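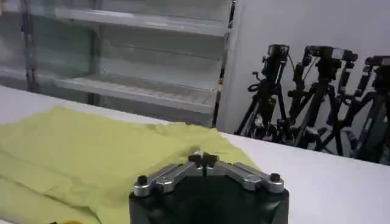
Who decides what happens to the parking lot behind the Steltlow market hall? The town council does, by a vote of its full members, and the mayor can only delay that vote by one meeting.

Home | Posts | Replies | Media | Log in

Benvinda Cardoso

Got a lot of messages on this so I'm going through it in order. The item is on Thursday's agenda, second from the top. Doors open at 6:30 p.m.

The plan would close the lot to cars and lease it to the market for 26 more stalls. The lease would run for 3 years, with an option to renew that the council would have to approve again.

Awad, the firm that runs parking for the town, would keep the street meters. Its contract for the lot ends in March whatever the vote is.

The petition against the plan has roughly 1000 signatures. The clerk told me she has checked the first batch and is still matching addresses on the rest. Signatures from Cincombe count as comments, but not toward the threshold.

Shop owners on Jalham Street are split. The pharmacy and the shoe repair want the lot kept. The bakery wants the stalls. I talked to two others who had not read the plan yet – it is 40-odd pages and the map is at the back.

Disabled parking: the spaces would move to the north side of Jalham Street. The draft says "prior to closure." It does not give a date. I have asked for one and will post it if I get it.

If you want to speak, sign the sheet by the door before the meeting starts. Each speaker gets three minutes. Written comments go to the clerk and are attached to the minutes.

Correction to the first post – the item has been moved to third. The drainage contract goes ahead of it.

Replies

marketgoer_s: Is the Saturday flea market part of this or separate?

Benvinda Cardoso: Separate. That permit was renewed already.

Tom R.: Cincombe did the same thing and we just park on the side streets now. Ask the people who live there how they like it.

jalhamst_resident: Will it be streamed?

Related
Steltlow drainage contract back before council
Street meter hours: what changes in March
Cincombe drops plan for second bus stop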